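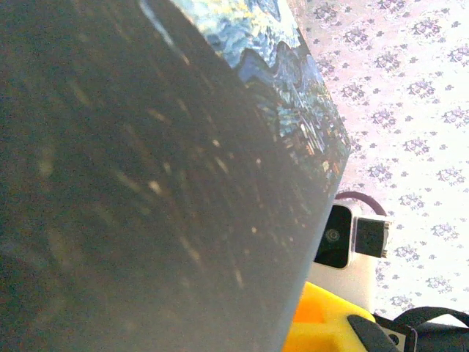

# Chapter 6: Two Arms, One Small Box

Picking up a box with one hand is easy for you. Now try passing it across a table with your eyes shut, and you'll see why two-arm kits are such fun to study! This chapter looks closely at the Runau bench kit from Paverari - a pair of small arms on a shared rail, sold to schools and clubs.

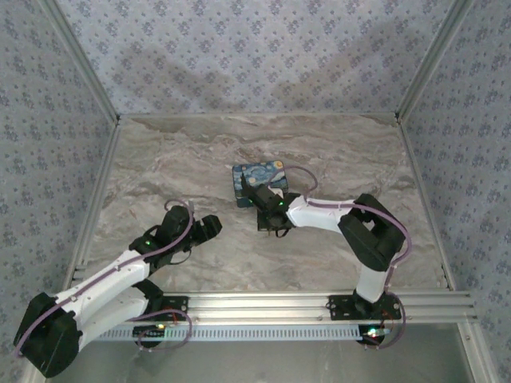 *Page last changed: December 19, 2024 (Bethel Demissie)*

With one gripper down beside the Starry Night box and the other held open over the floor, the arms have room to move. Keep that spacing in mind when you reach Exercise 16.

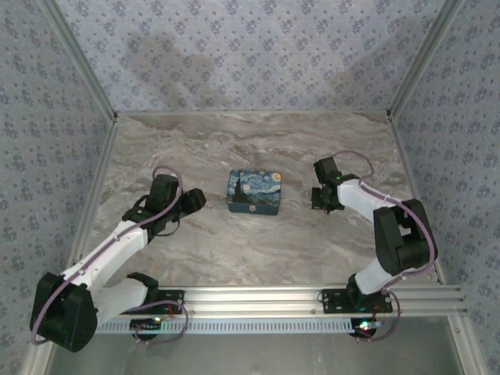 ## 6.1 Sharing the middle

Both arms can reach the center, so they need rules about who goes first. Runau lets you write those rules yourself, and I love that about it. The manual runs to nearly 168 pages, though the part on turn-taking is short and clear. 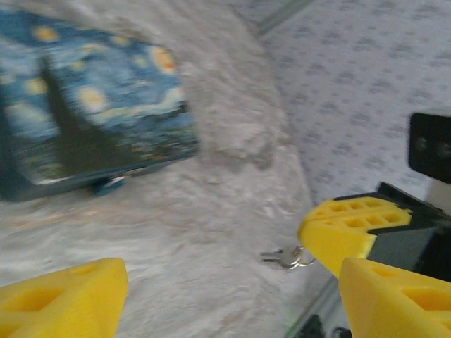
Start with the slow speed setting. Write down each arm's path on paper, mark the spots where the paths cross, and then choose which arm waits.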